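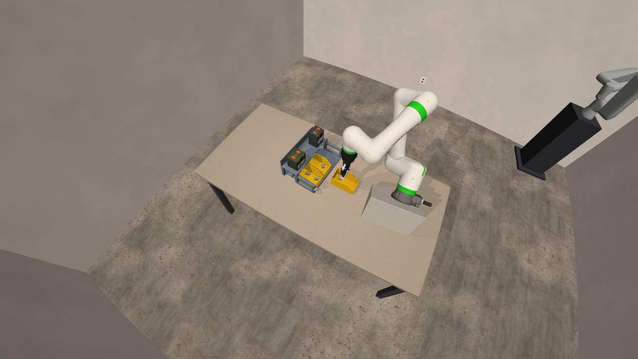

Pattern Cutting for a Small Label: Grevia, Spring Project
Raghda Nimri, Fouad Issa and Mereana Hapeta
Submitted 2019-04-28

1. Background

Grevia is a small womenswear label that sells mostly coats and day dresses. It was set up by Lucian Nedelcu, who trained as a tailor, and it still cuts most of its garments in one workroom. Our group was asked to look at how one style, the Hattar coat, could be graded into more sizes without losing its shape at the shoulder.

The Hattar is a collarless wool coat with a raglan sleeve and two welt pockets. It was first made in four sizes. Customers had asked for smaller and larger ones, and the label wanted seven.

2. What we did

We started from the size 12 card pattern. Raghda traced it and checked every seam length against its partner. The back raglan seam was 4 mm longer than the sleeve, and Lucian told us this was meant to be eased in. It was not marked on the card, so we added notches.

Fouad drew up the grade. The label had always used an even step between sizes. We kept this for the bust and hip but made the step smaller across the upper back, where the old size 16 had stood away from the body.

Toiles were made in calico for the smallest, middle and largest sizes. Mereana sewed all three – the largest one twice, after the first sleeve twisted. Fitriani Simanjuntak, our tutor, attended both fittings and pinned the changes.

3. Fabric and cost

The wool came from Clillia and the lining from Gindus. We bought 17 metres of wool in all, and the bill for both cloths was £259. This left £80 from the project money, which went on calico, card and thread. The label plans to sell the coat at £1195, the same price in every size.

4. Results

The new size 8 fitted well at the first try. The size 20 needed the armhole lowered by 1 cm and the pocket moved towards the side seam. After that the front hung straight. The fit model said she could drive in it, which she could not in the older coat.

The hem was less good. Our grade made the coat longer in each size, and in the size 20 it reached mid-calf. Lucian preferred it at the knee – we have shortened the pattern but have not sewn it again.

5. Points for next year's group

The lining pattern still follows the old grade and needs redoing. The pocket placement for sizes 16 and 18 was worked out on paper only. All the cards are in the tall cupboard, labelled by size, with the old set kept behind them.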